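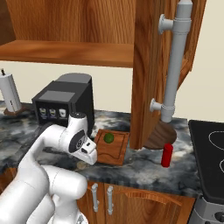 *Cutting board and robot arm, computer rendering*

Clelard Gallery has its fall show up -- old harbor maps and survey prints, most on loan from the Skarnari map archive. Free to students, as before.
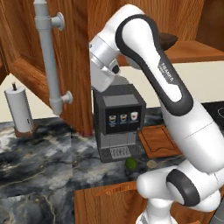 **D. Auer**

The archive holds 3,000 sheets. Only 20 made the trip to Cadine, 2 of them never shown outside the reading room. Small rooms, low light, so give your eyes a minute. Labels are short. Good ones though, written by students in the history seminar.

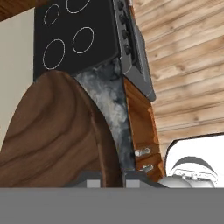

The back room is the one to see -- 18 feet of coastline on one long roll, inked by hand, with teh corrections left in. Talk at 6 p.m. on opening night, seats go quick. Show runs thru November. Bags go in the lockers by the door.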